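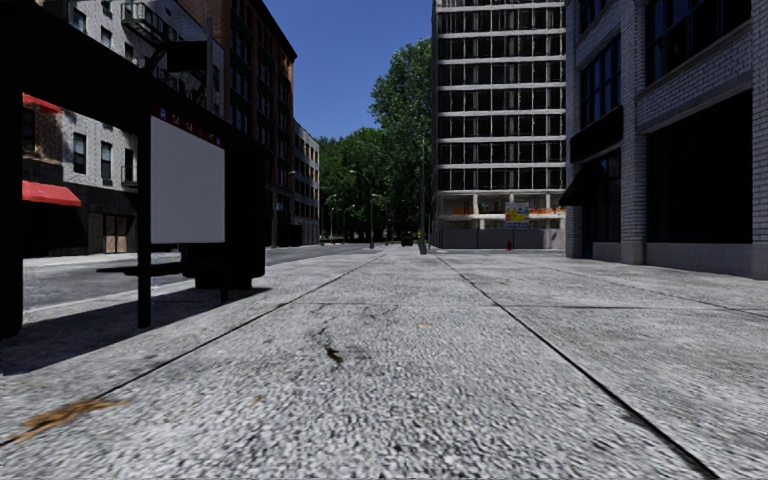 Fig. 5: Pavement running towards the trees, with buildings on both sides

Section 5. Setting up a new matter in Verkance

Now for the fun part! Once your firm's details are in, you can open your first matter, and everything else in Verkance (time, letters, deadlines, bills) hangs off it. We'll use a boundary dispute between two neighbours, as it touches nearly every screen.

Before you start
Have the client's full name and address to hand, plus the name of the other side. You'll also need to be signed in as a fee earner or an office manager. Trainees can fill in the form but can't save it.

1. From the Home screen, choose Matters, then New.

2. Start typing the client's surname. If they're already on your books, pick them from the list. If not, press Add Client and fill in the yellow boxes.

3. Choose the type of work. Boundary disputes live under Civil, then Property. Partition and rights of way are in the same list, and you can add your own types later (Section 8).

4. Enter the other side. Verkance now runs a conflict check against every client and opponent you have on file. It's quick! Our test office, Godow, has 2,443 names in its records and the result still comes up before you've let go of the mouse.

5. Read the conflict result and tick Clear or Refer. A referred matter goes to the partner you named in Section 2 and stays locked until they release it.

CAUTION: The check looks for names that match or nearly match. It won't spot a company trading under a different name, so add any trading names you know of in the Also Known As box and run it again.

6. Pick the fee earner and the supervisor. They have to be two different people. In our screens the fee earner is Poonam Pal and the supervisor is Rizwan Hayat.

7. Press Save. The matter gets its number straight away, made up of the client code and a running number, for example KIRKEGAARD-588.

Note: Matter numbers can't be changed or used again, even if you delete the matter.

8. Open the Deadlines tab and add your first key date. Type it as month/day/year, so 6/18/19, and choose who gets the reminder. You can have as many people as you like on one reminder, which is brilliant when somebody is on leave in December.

Moving from Dasach?
Skip steps 2 to 4 and use Import Matter instead. Names and addresses come across, deadlines don't, so go back to step 8 for each open file.

Next: Section 6, Recording your time.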